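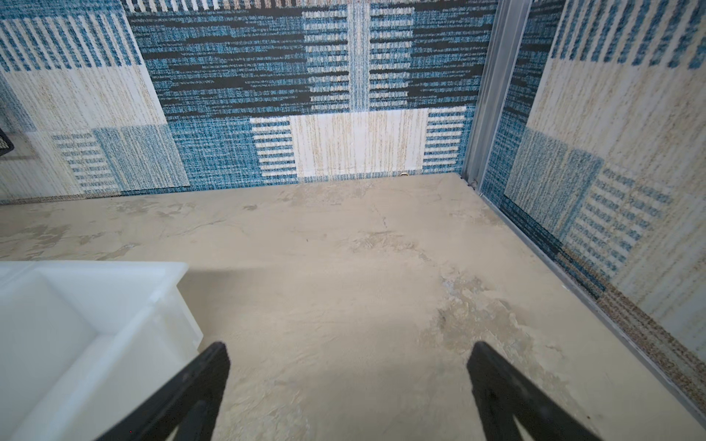

Sevmont Local History Society – Parish Records Team

Sevmont burials transcription, release 2

README

What this is

A transcription of the burial registers of the parish of Sevmont and its chapel at Stisness, typed up from the original volumes and saved as plain CSV files. The main file has 2523 entries. A second, smaller file has 1008 entries from the chapel. The chapel kept its own book until it closed, and some people were entered in both, so do not add the two totals together and call the answer a number of burials.

Release 2 replaces release 1 completely. If you have the old files, please delete them. The row numbers have changed and notes made against the old ones will point to the wrong people.

Files

burials_parish.csv – the parish register
burials_chapel.csv – the Stisness chapel book
places.csv – spellings of farms and houses, with the modern name where we know it
changes.txt – everything altered between releases 1 and 2

All files are UTF-8, comma separated, with a header row. Excel will try to turn some of the ages into dates (3-6, meaning three years and six months, becomes 3 June). Import the age column as text.

Columns

row: our number, not found in the register
vol, page: volume and page as pencilled in the top corner. Volume 1 skips a page number after the repair to the binding. No leaf is missing.
surname, forename: as written
surname_std: our standard spelling, for searching
abode: as written
age: as written. "inf" is the clerk's own word for infant and we have left it.
buried: year-month-day. If the day could not be read it is given as 00.
officiant: as written, or blank
note: anything else in the margin
conf: a, b or c, see below

Confidence

a means two people read the entry separately and agreed. b means they differed and a third settled it. c means we could not settle it and the value is our best reading. Most of the c rows are in the water-stained part of volume 1, where the ink has spread and 1 and 7 look the same. Please check the original before relying on any of them.

How it was done

Carol Bainbridge and Bradley Greenwood did the first reading of the parish volumes. Siu-ming Leung did the second reading and wrote the script that compares the two. The chapel book was read by Koen Postma and Wendy Lightfoot. Wendy also put together the places file, mostly from the tithe map and from asking at farms.

We worked from the volumes themselves and not from the microfilm, which is hard to read in the early pages and leaves out the inside covers. The inside back cover of volume 2 has a list of grave plots in a later hand. It is not in this release.

Spelling

The clerks spelled by ear. Bainbridge turns up as Banbrig and Bambridge, sometimes on the same page. We never corrected a surname in the surname column. Where two families may have been run together in surname_std, the note says "std doubtful".

Serance is a farm in some entries and a hamlet in others. We could not always tell which was meant, so places.csv lists it once with both meanings. Sisay is always the house.

Known problems

Chapel rows have no officiant after the second minister left. The column was simply not filled in by whoever kept the book.

Stillbirths are entered in volume 1 and mostly absent from volume 2. This is a change in what was written down and should not be read as a change in the parish.

Two of the standard surnames, Lightfoot and Lightfoote, ought to be one. It will be fixed in the next release.

Ages over 90 are very often round numbers. Treat them with care.

Using the data

Free to use for family history, teaching and research. Please name the society and give the release number. We would rather you did not put the whole file on a subscription site – link to it instead.

Corrections

Send the row number, what you think it should say and where you saw it. Family bibles and headstones are both useful, and a copy or photograph helps. Koen keeps the corrections list and goes through it in March. Corrections received after Sun 16 August are not in this release.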